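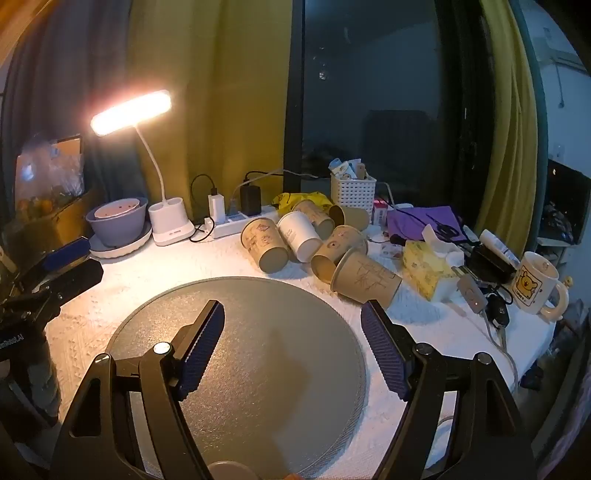 Notebook, cup clearing, June, started 7:15 pm

Paper cups again. I know Hefin thinks I've got a thing about paper cups, and I do! They are the best cheap chore I've found. A kid can tidy them away while talking about something else, and for a machine they are a proper little puzzle: light, slippery, tapered, squashable, and happiest lying on their sides pointing every which way.

The job as written on the whiteboard: pick up each tipped cup, turn it mouth up, set it on the turntable. Nesting comes later. Everything else on the table stays put.

Notes while they're fresh.

Grip. Closing across the body of a cup on its side is fine if you come in near the base, where the wall is stiffer. Near the rim it goes oval straight away. The ridged pads grab paper far better than the smooth ones did, so I can use less squeeze, and the cups come out with fewer dents. Babita wants to try one finger inside the mouth and one outside, pinching the wall. I tried it by hand and loved it - it leaves you holding the cup the way you want to put it down. It does need the opening to face you, or nearly.

Turning upright. Still the hard half. Picking up is one motion, but going from lying to standing needs a quarter turn of the wrist, and the base has to meet the turntable flat. Come in tilted and the cup rocks, then rolls off in a curve because of the taper. I now touch the base edge down first and let the cup tip onto its bottom before opening. Felt fussy for the first hour and then completely natural.

Two touching. When one cup leans on another, take the leaning one first. Obvious to us, but the Quartey policy picks whichever is nearest and shoves the other one along. More demos of this please, it's underfed.

White cup on white cloth. Was sure this would be trouble. Last week's model, trained on 300 demos, missed the white cup more than any other and went for the tan ones with great confidence. With 500 it gets there much more often. I'd still like a few sessions under different lamps, as a warm light low on one side gives long shadows and I suspect it's reading those.

Clutter. Leave it in! Keys, tissues, cables, scissors, the mug. Hefin's tidy-bench runs at Skoltmont look beautiful and then fall over in anyone's actual house. People don't clear a table that has only cups on it.

So can it do the chore yet? My honest answer tonight: it can do most of it, slowly, and the standing-up part about as well as I can in oven mitts. Best full clear from the arm so far is 37 seconds a cup, which nobody would pay for, but in autumn it couldn't get one off the cloth without crushing it. I'm really pleased with that.

To do
- Babita: inside-outside pinch, one batch, cups facing all directions
- me: leaning pairs, then nesting
- ask Carkosent about softer pads in the same ridge pattern
- Hefin: send the Candico wrist settings, the old ones overshoot on the quarter turn
- buy more cups, plain and printed

Stopped at 10:40. Turntable stays where it is, please don't move it, I want the same layout for the next lot.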